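第四章 翻页之前：分格与阅读节奏

本章内容
4.1 一页里的时间
4.2 格子的大小与间白
4.3 左页、右页与翻页
4.4 视角的高低
4.5 安静的格子
4.6 从缩略稿开始

读到这一章的时候，你手边大概已经攒了一叠人物设定和一两个故事梗概，说不定还有几张自己格外满意、舍不得给别人看的单幅画。前三章我们谈人物、谈对白、谈怎样把一个念头养成一个故事，都还可以坐在椅子上慢慢想。从这一章起就得动手在纸上划线了，而且要划很多很多线，划了又擦，擦了再划，橡皮屑会落得满桌都是，请大家先有个心理准备（也请准备一把小刷子，用嘴吹是会把口水吹到稿纸上的，我年轻时吃过这个亏）。

我第一次认真对待分格这件事，已经画了好几年漫画了。那时我给一本叫《Narance》的小杂志投稿，每期短篇的篇幅固定是16页，多一页不行，少一页也不行。我把故事从头画到尾，画到第十二页时发现主人公才刚刚走出家门，于是后面四页塞进了一场误会、一次争吵、一趟火车和一个结局，每页密密麻麻地排着十几个小格子，人物的脸只有指甲盖那么大。编辑把稿子退回来，只在第一页的空白处写了一句话：“你的主人公走路很慢，人生却过得很快。”我把这句话抄在了工作室的墙上，后来搬家，又抄到了新的墙上。

分格说到底管的是时间。电影有放映机替观众管时间，音乐有拍子，小说多少有句子的长短，漫画手里只有一张纸，还有读者那双不听使唤的眼睛。读者可以在一格上停半分钟，也可以一眼扫过整页，我们没有办法抓住他的下巴。能做的，是把纸面安排得让他愿意在我们希望的地方停下来，又愿意在我们希望的地方跑起来。这一章就讲这种安排。

4.1 一页里的时间

先请你做一件很小的事。找一本你喜欢的漫画，随便翻开一页，把对白统统用便条纸遮住，然后从第一格看到最后一格，心里默默地问：这一页里过去了多久？有的页是几秒钟，有的页是一个下午，有的页是整整一个冬天。再看看每一格各自占去多少时间，你会发现它们从来都不平均。

在漫画里，一格画面本身几乎是静止的，时间多半是从格与格之间流过去的。杯子举在嘴边是一格，杯子空着放在桌上是下一格，喝水这件事没有人画，读者自己把它补上了。补的过程需要一点点力气，这一点点力气用得恰到好处，读者就觉得自己参与了故事；用得太多，他会累，会翻回前面去找是不是漏看了一页；一点都不用，他又会觉得无聊，好像有人在耳边把每一个字都念给他听。

对白也占时间，而且占得比初学者想象的多。一个气泡里写了三行字，读者就必须在那一格里停上读完三行字的工夫，哪怕你画的是一记飞来的拳头。拳头在空中等着主人公把话说完，这样的画面大家都见过，有时候很好笑，有时候作者并没有打算让它好笑。遇到这种情形，最省事的办法是把话挪到前一格去说，让拳头自己一个人飞。

我在课堂上喜欢用《Sumia》的开头来讲这个问题。这部长篇的作者Amedeo Cattaneo让女主角在第一页里只做了一件事，就是等水烧开。六格，同样的大小，同样的厨房，窗外的光一格比一格偏西，水壶一直没有响。到了第二页，水壶响了，她却已经不在厨房里。许多学生第一次读都嫌这一页“什么也没发生”，可是等他们把全书读完再翻回来，往往又会在这一页上停很久。那六格是全书最慢的地方，后面所有的快都要靠它来衬。

4.2 格子的大小与间白

一般来说，大的格子读得慢，小的格子读得快。这条规律很好用，也很容易用坏。好用是因为读者的眼睛确实会在大画面里多逛一会儿，看看远处的屋顶，看看路边的猫；容易用坏，是因为许多人把“重要”和“大”画了等号，于是每逢重要的事就来一个大格，重要的事又特别多，最后一页上全是大格，谁也不比谁大。

大格要靠小格来养。如果你打算在某一页的下半部分放一个很宽的横格，让人物终于看见那片海，那么它上面的几格不妨收得窄一些、紧一些，让读者的目光稍微受一点委屈。走过一段窄巷子再看见海，海就会宽得多。这个道理造园子的人早就懂得，我们做漫画的不过是把它搬到了纸上。

格子的形状也各有脾气。横长的格子适合铺开空间，也适合让几个人并排站着说话；竖长的格子有往下落的感觉，适合楼梯、瀑布、从高处掉下来的东西，也适合一个人孤零零地站着。斜切的格子带着力气，打斗和奔跑里常常用到，可是斜线用多了，整页会像一块摔碎的玻璃，读者找不到下一步该踩在哪里。初学的同学我都劝先老老实实用横平竖直的格子画完一个完整的短篇，觉得手脚实在被捆得难受了，再去试斜的。那种难受是有用的，它会告诉你斜线该放在什么地方。

格与格之间的那条空白，我们叫它间白。间白窄，前后两格贴得近，像两句话连着说；间白宽，中间就像有人喘了一口气。有些作者全书只用一种宽度，有些作者在回忆的段落把间白涂成黑色，还有些作者索性不画边框，让画面自己在纸上散开。Mancuso派的画家们——就是以那家小画室命名的一群人，第九章还会谈到他们——习惯让横向的间白比纵向的宽一倍，这样读者会很自然地先把一行读完，再往下走，不至于在岔路口犹豫。这是个朴素的好办法，我自己一直在用。

说到岔路口，请特别留心那种左边一个高格、右边上下两个小格的排法。这时读者该先看哪里，并不总是清楚的。解决的办法有好几种：让气泡排成一条线把目光牵过去，让人物的视线朝着下一格的方向，或者干脆把高格换到另一边。画完缩略稿以后，找一个没有看过故事的人，请他用手指着读给你听，手指在哪里迟疑了，哪里就要改。请不要在旁边提醒他，也不要叹气。

4.3 左页、右页与翻页

漫画书摊开来是两页，读者在看清任何一格之前，先用眼角把两页都看了一遍。也就是说，右手边那一页上若是有一个巨大的爆炸，读者还没开始读左手边第一句话，就已经知道要爆炸了（从右往左翻的书，请把左右对调来理解，下文也一样）。所以凡是想让人吃一惊的画面，最好放在翻过去才看得见的地方。

于是一个摊开页的最后一格就成了很要紧的位置。那里适合放一扇刚刚推开的门，一个回过头来的表情，一句只说了半截的话。读者的手指已经捏住了纸角，你只需要再轻轻推他一下。可是我也要替读者说句公道话：要是每一次翻页前都有人惊叫，翻过去却发现只是一只老鼠，三四次之后他就不再相信你了。推一下是要用信用来付账的，账上的信用得一点一点攒。

连载的作者还要多考虑一层，因为杂志里的左右页和单行本里的左右页未必一样。Timdale出版社为《Sumia》做合订本的时候，在各回之间添了题图页，总厚度到了771页，有几处原本安排在翻页之后的画面便跑到了对面，事先露了底。Cattaneo为此重画了三个摊开页的分格，有一处还特意加了一页空镜，只画雨。后来的读者大多很喜欢那页雨，没有几个人知道它是为了挪位置才下起来的。

在手机上竖着往下滑动的漫画没有翻页，可是同样有“还没看见”和“看见了”之间的那一刻，只不过这一刻由留白的长短来决定。画面与画面之间空出一大截，拇指要多滑两下，等待的感觉就出来了。这方面的内容放在第十一章细说，眼下先记得，纸换成了屏幕，读者的好奇心还是那一颗。

4.4 视角的高低

分格决定读者什么时候看，视角决定他从哪里看，这两件事在画缩略稿时最好一并想好，免得后来互相打架。平视最亲切，像坐在人物对面喝茶；仰视让东西变得高大，也让人有些透不过气；俯视则把人和物都摆在地上，关系清清楚楚，情绪却退远了一步。

俯视里最彻底的一种，是从正上方垂直往下看。这时人只剩头顶和肩膀，桌子成了一块平板，房间差不多成了一张平面图。初学者很少用它，一来不习惯，二来确实难画，透视稍有偏差，地上的东西就像要滑走似的。可是在交代一个房间的布局，或者想让读者暂时离开人物、冷静地看一眼局面的时候，它比说上半页话都管用。用的次数要少，一个短篇里有一次就很显眼了。

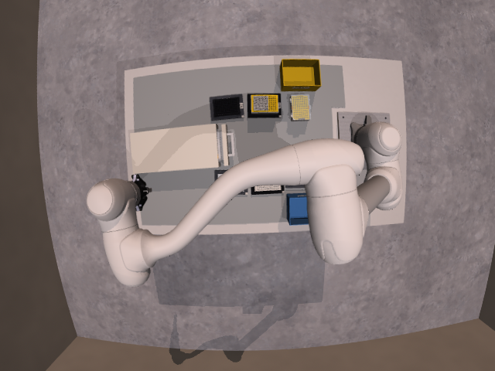
图4-1 正上方俯视：工作台与白色机械臂（计算机渲染图）

换视角这件事本身也会产生节奏。连续几格都是同样的高度、同样的距离，读者会渐渐安下心来，这时忽然换到高处，他心里就会“咯噔”一声。反过来，如果每一格都换一个新奇的角度，一会儿从鞋底往上看，一会儿从吊灯往下看，读者忙着弄明白自己站在哪里，就顾不上人物在说什么了。我批改过一份作业，两个人在食堂里商量周末借不借自行车，前后用了九种角度，看完以后我头晕得厉害，自行车借没借成却一点印象也没有。

还有一点，人物的左右位置一旦定下来，轻易不要颠倒。甲在左，乙在右，读者便把他们安顿在那里了；下一格忽然甲在右、乙在左，读者会以为有人起身走动过。实在需要换过来，就在中间加一格，或是让其中一个人真的走过去，或是插一个看不见两人的小画面，比如桌上的茶杯，让读者的记忆松一松再重新安顿。

4.5 安静的格子

讲了这么多快慢大小，最后想说说那些好像没有用处的格子：一根晾衣绳，一段空楼梯，傍晚五点的路灯刚刚亮起来。它们不推动情节，也没有人说话，编辑催稿的时候最先被删掉的往往就是它们。

我替它们求个情。安静的格子能让读者闻到故事里的空气，也能给刚刚过去的那件事留出落地的时间。主人公收到了一封很坏的信，下一格如果立刻就哭，我们只是看见有人在哭；如果中间隔着一格，画的是信纸边上凉下来的半碗面，那么哭出来之前，读者自己心里已经先沉了一下。这一格的笔墨很少，画起来也快，请务必给它留出位置。

当然，安静也可以过头。连着三页晾衣绳和路灯，读者多半以为装订出了毛病。分寸这个东西教科书是给不了的，只能靠多画，靠把自己的稿子放上几天再拿出来读。有一年九月我开课，让全班同学每人交一页完全没有对白的漫画，收上来84页，我在走廊里一张张贴起来，大家来来回回看了一下午，谁的格子该多一口气、谁的该少一口气，几乎不用我开口，他们自己就指出来了。

4.6 从缩略稿开始

所有上面说的这些，都请先在缩略稿上试。缩略稿要画得小，小到一张普通的复印纸上能放下八页；也要画得丑，丑到扔掉的时候一点也不心疼。人物画成火柴棍，对白只写头几个字，背景写上“街”或者“屋里”两个字就够了。画得太漂亮的缩略稿最害人，因为你会舍不得改它。

Cattaneo画《Sumia》第一卷时留下的缩略稿有400张，有的同一页画了七遍。我在展览上看过其中一部分，最打动我的是那页等水烧开的厨房，前四遍里水壶都响了，到第五遍才不响。旁边用铅笔歪歪扭扭地写着一个词：“再等。”

动笔之前，先把整个故事的页数定下来，在一张纸上画好全部的空页，左右成对，标上页码。然后把你最想画的那一幕放进去，看看它落在左页还是右页，翻页之前还是之后，再从它往前、往后慢慢填。这样做比从第一页老老实实画到最后一页要稳妥得多，至少不会像我当年那样，让主人公在第十二页才走出家门。

练习

一、从第二章的练习中选一个你写过的梗概，用八页缩略稿把它画完。画完以后不要看第一稿，凭记忆再画一遍，然后把两稿并排放在一起，看看哪些格子在第二稿里消失了，哪些格子留了下来。

二、画一个人等另一个人，一页之内，不用对白，也不许画钟表。先画成只等了一分钟，再画成等了一整天。两页的格数可以相同，也可以不同。

三、挑一页你喜欢的漫画，把它重新分格，原来最大的一格改成最小，原来最小的一格改成最大，其余自行调整。读给同桌听，请他说说故事变成了什么样子，把他的话记在稿纸背面，下次上课带来。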